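Equipment planning, progress report to the Fostmont fund
Prepared by Ingeborg Stöcker, Odbridge workshop 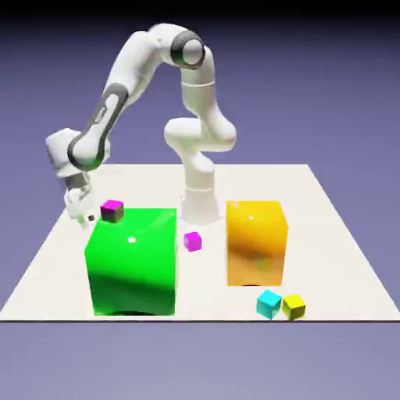
We are now far enough along to tell you what we'd like to buy, and I'm very happy with how the planning has gone! When you approved the first part of the grant in March, we had a wish list and not much else. Now we have a working simulation, a draft budget and two supplier quotes for the arm.

Yhon Carhuamaca built the simulation and has been trying out block-stacking tasks in it with a seven-jointed arm. So far he has logged 157 trial runs. The big lesson for the budget is about reach. Our first plan had the arm at the front corner of the table, and it kept running into its own limits (better to learn that on a screen than after drilling holes in a bench). We have moved the base toward the back, and the bench on the shopping list has changed to match.

The two quotes, from Nornport and Kimaro, are close on price. Kimaro includes the gripper and a spare set of fingers. Nornport charges extra for both but offers a longer service plan, and we are still asking what it covers. I lean toward Kimaro. Yhon would like to see their control software first — a fair request, as he'll be the one living with it.

Two items have grown since the last budget. The bench needs a heavier frame, which adds $900, and we left out shipping insurance altogether. We can cover both from the training line without asking you for more.

Still open: the safety fence, the electrician's estimate for the new outlet, and where the controller cabinet goes. Kimaro's quote is good for 30 days, so we would love your comments on the draft before it runs out. Yhon can run the simulation for you over a video call any morning except Sunday.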